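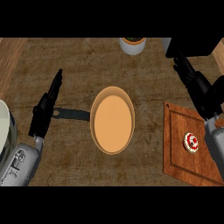

Sim data collection, notebook, April, started 14:10

Task set: pan task, two arms, simulated tabletop. Scene file is the Merno kitchen, unchanged from the last entry apart from the table texture. Teleoperation through the Plostemport bridge, hands mapped joint for joint.

Target for the afternoon was 40 kept demonstrations. Got 16 before the bridge dropped the right hand stream and I had to restart. Numbering carries on from 524, so the new ones begin at 525. The dropped episode has been deleted and its number reused.

Start pose. Left hand begins just off the end of the handle, fingers straight and together. Do not close the fingers before the episode clock starts. Two of the older batches have a half-closed hand at step zero and the policy has learnt to copy it, so it arrives at the handle with nowhere to put the thumb.

Right hand stays on the board side. Operators keep drifting it towards the pan while they think about the left. If it moves before the left hand has hold of the handle, discard the episode.

Randomisation: pan position and handle angle only. Board, pot and bowl fixed for now. I would like to move the board as well, but the Tokgöz planner refuses some of the placements near the right forearm and I have not found out why. Handle pointing straight left is over-represented. Widen the angle range before the next batch.

Contact: the pan slid when the fingertips touched the handle from above. Raised friction on the handle mesh and left the base as it was. Better, still not right. Approach from the near side gives fewer bad grasps.

Camera crop still leaves black bands top and bottom. Training loader strips them, the Jellelbridge viewer does not. Leave the recorder alone until the batch is finished, otherwise we end up with 2 image formats in one set.

To do: replay 525 onwards at half speed, check gripper timestamps against the restart, rerun the contact test with the new friction value.

Stopped 17:35.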